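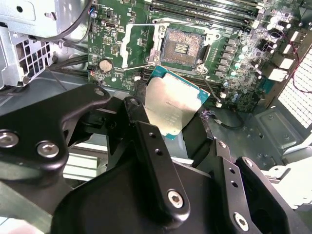 Photo: Borghild Westerberg, Merik workshop

Ticket 71 — Processor placement demo, open day bench
Opened by: Borghild Westerberg
Assigned to: Shigeru Okabe
Status: Closed, with one item left over for April

Borghild Westerberg wrote:

Hello Shigeru, and thank you again for staying so late with us. I'm putting everything in one ticket so that Lingyun doesn't have to dig through my emails, and I apologize in advance for the length of it!

As you know, we have the visitors from Edham coming to see the arm put a processor into a desktop board, and the first rehearsals went beautifully until they didn't. The arm picks up the processor from the tray, carries it over to the open case, and then stops above the socket with a "path blocked" message. It did this on 2 runs in a row this afternoon. On the others it went down fine, but Sverre, who was playing the part of the visitor (very convincingly, he asked about lunch), felt that the processor was coming in tilted.

I've attached a picture from the wrist camera with the processor on its way to the socket. The load plate is swung back toward the memory slots, as your setup sheet asks. You'll see how shiny the metal lid gets in the middle under our lights. I can barely make out any lettering on it, and I wonder if the software has the same trouble I do.

Shigeru Okabe wrote:

Hi Borghild, no apology needed, I would much sooner have too much to read than too little. The picture is a help.

Two separate things, I think. The glare first. The camera finds the angle of the processor from the edges of the lid, and when the middle goes nearly white the edges can go with it. Could you turn the bench lamp down to 40 percent and point it at the wall behind the bench? Please leave the ceiling lights as they are.

Then the "path blocked" message. There is a thin lever wire running down and to the right from the corner of the socket, and it ends close to where the processor is being held. I would like the approach to come in a little higher on that side. I've put a new approach file in the Myklebust folder, with the clearance on that side raised. Load it, restart the controller, and run the empty pass before you give it a real part.

One more favor — please don't straighten anything inside the socket by hand, however tempting. Those contacts are very small and I have ruined more boards that way than I care to tell you.

Borghild Westerberg wrote:

Lamp turned down and pointed at the wall, new file loaded. I ran the empty pass and then let Sverre press the button for the real ones, which he enjoyed very much. We did 40 placements over the afternoon and evening, with no stops. Britt-Marie checked each one with the magnifier before we lifted the part out again, and she is happy.

The only thing she noticed is that the Futunent display screen, the one the guests will be watching, runs a bit behind the arm. It's a small delay, but people do look back and forth between the two and get puzzled.

Lingyun Yuan wrote:

Thank you both, this is lovely to read. I'd leave the screen alone for the visit. Borghild can mention the delay when she welcomes everyone, and we'll look at it properly before the April open day. Shigeru, could you keep the old approach file somewhere safe in case we want to compare?

Shigeru Okabe wrote:

Old file kept, in the same folder with "before" in the name. Closing this one 2021-12-26 and opening a new ticket for the screen delay. Good luck with the guests, and say hello to Sverre from me.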